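Student Projects | Logistics and Operations
12/1/24, by the Gunenmont project group

Part 3. Return flow of reusable trays

The study covers tray returns between the Grendance depot and 4 school kitchens in Skoviria. Records from May show 2,805 trays sent out and 2,647 logged back in by the end of the month. The difference includes late returns, which the depot does not list separately from losses.

Each tray was assigned to one kitchen in the depot ledger. When a kitchen returned a tray belonging to another, the clerk entered it under the sender. We found 341 entries of this type and corrected them by serial number before calculating return rates.

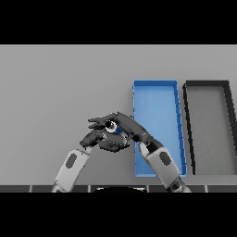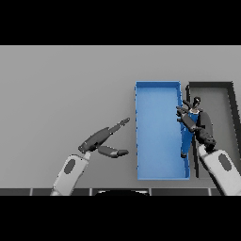
Blue open tray on a light gray surface, computer rendering.

Return rate was calculated per kitchen and per week. Weeks with a school holiday were left out. The Kwiatkowski kitchen had the lowest rate in every week counted, and its pickup was also the last stop on the route. We did not have driver logs, so the effect of skipped pickups could not be tested.

Washing cost is treated in Part 4.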